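## Getting your riding gear home-clean between races

Race season is back on the calendar, and my leathers are the first thing I see to each April – well, after coffee! Wipe them down with a damp cloth the moment you're home, bugs and all, and hang them on a fat wooden hanger.

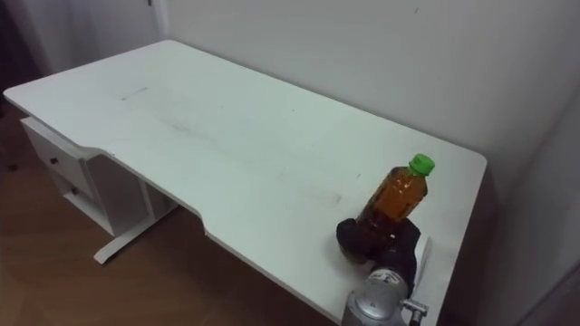
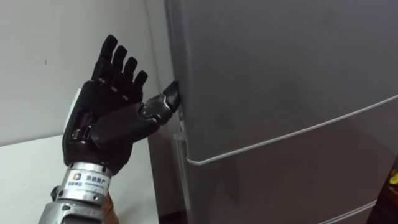
Gloves want turning half inside out, and never go near a radiator (I ruined a lovely pair of Geraghty ones that way after Faltcombe). Helmet liners can soak in lukewarm water with a squirt of baby shampoo, then sit on a towel overnight.

For chain lube on your cuffs, work in a little dish soap and leave it 42 minutes, the length of a decent race replay, before it goes in the wash. Boots just need stuffing with newspaper.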